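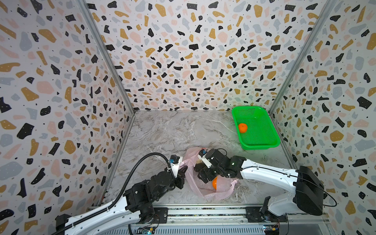 Why I want every company to publish its failed experiments

My favorite thing to read right now is the engineering blog at Trillport, and my favorite post on it is about a model that didn't work. Yavuz Tatlı and his team spent most of last November training a speech system on 1000 hours of phone calls, and it lost to the old one. He wrote the whole thing up anyway, with the learning curves, the bad guesses and even the bug that cost them a week. I've read it four times!

I learned more from that post than from a year of launch announcements. When a lab tells you its new system is the best yet, you get a chart and a quote. When it tells you what went wrong, you get the settings, the data cleanup, the moment somebody noticed that 27 of the test files were also in the training set (we've all done it, and I checked my own files that same night).

Small teams gain the most from this. Reinaldo Caldeira runs a three-person shop called Godoy, and he told me the Trillport post talked him out of a plan that would have eaten 60 percent of his computing budget. He spent the money on better labels and he's thrilled with them.

I know the objection: rivals read these blogs too. Sure they do, and I hope they read every word. A rival who skips your dead end may well publish the next one, and then you get to skip theirs. Burkham has started doing it, with short notes, some barely a page, and I'd happily take 50 more of those over one glossy white paper. So if you have a folder of runs that went nowhere, please, post it. I'll be up late reading it.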